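Cake Decorating Unit, Final Project Report
Does royal icing lace keep? Drying and storing piped pieces

I picked icing lace for my project because I'd broken so much of it in the first term that I felt I owed it something. My tutor, Walid Abu Hammour, said fine, as long as I wrote everything down this time (fair enough, my December coursework was mostly crumbs and guesswork).

The question was simple. If you pipe lace pieces ahead of a big order, how long can you store them, and does the recipe matter? I tried two mixes. One was made with fresh egg white and the other with Prikell, the powdered stuff we get in the college kitchen. Both were piped with a fine nozzle onto greased acetate, all to the same leaf template, and left in the Natholm kitchen overnight before I lifted them.

I piped 301 leaves altogether, which took far longer than I'd planned and did horrible things to my wrist. By the time everything was off the acetate I had 203 whole ones left to store. Most of the losses were my own fault! I'd greased the first sheets much too thinly and the leaves just snapped at the stem. A cranked palette knife worked better than peeling, and sliding the sheet over the edge of the worktop worked better than either.

For storage I used cardboard cake boxes lined with kitchen paper for half of each batch, and lidded plastic tubs for the rest. Every few days I took some out and did the "tap test", where you tap the leaf on a plate and listen. A good one clicks. A sad one sort of thuds.
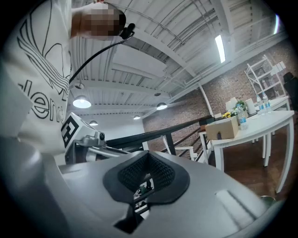 Saarela wrote on my draft that the tap test was too vague and that I ought to have weighed the leaves before and after, seeing as sugar takes up water from the air and the scales would have shown it. I agree, and I did weigh the last batch, but by then I had nothing from the early ones to compare it with. So please treat the next bit as my opinion with some notes behind it.

The boxed leaves stayed crisp right through to the end. The tubs were mixed – anything that went in even slightly soft stayed soft, and a few stuck together in a clump I couldn't save. The powdered mix gave me a stronger leaf, the fresh one piped more smoothly and was nicer to eat. I'd use powder for anything that has to travel.

I finished by putting the best leaves on a two-tier cake covered in Stura sugarpaste. Sticking them on with dots of soft icing was fine round the sides, but the top edge was a pain and I lost four.

If I did it again I'd weigh from the start, use one template size smaller and try a lace mat as well. Templates and batch notes are in the appendix.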